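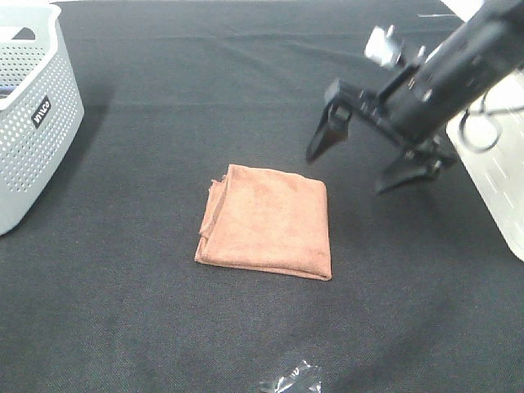

Soo-ah Chae
Robot learning, Trinum
8/6/22

1/ Short thread on cloth folding. We've been testing whether a policy should predict its whole motion up front or re-plan as it goes. The codename is Pollau, for anyone reading the commit log.

2/ The policy sees the workspace from a fixed camera. Each view is squeezed to a vector of length 2,048, and the action head works from that plus the arm's joint angles.

3/ Version A commits to 50 steps, then looks again. Version B runs only the first few steps of each chunk and throws the rest away. Same weights, same towels.

4/ B gets nearly twice as many acceptable folds. Most of A's losses come at the second fold -- the layers slide a little after the first and A keeps going for where the edge used to be.

5/ B is slower, and it sometimes dithers above the cloth with the gripper open. Thibault Lecomte suggested blending overlapping chunks. That cuts the dithering but also rounds off the final press, so the folded edge stays bunched.

6/ Not tested yet: stiffer fabric, two arms. Write-up in December.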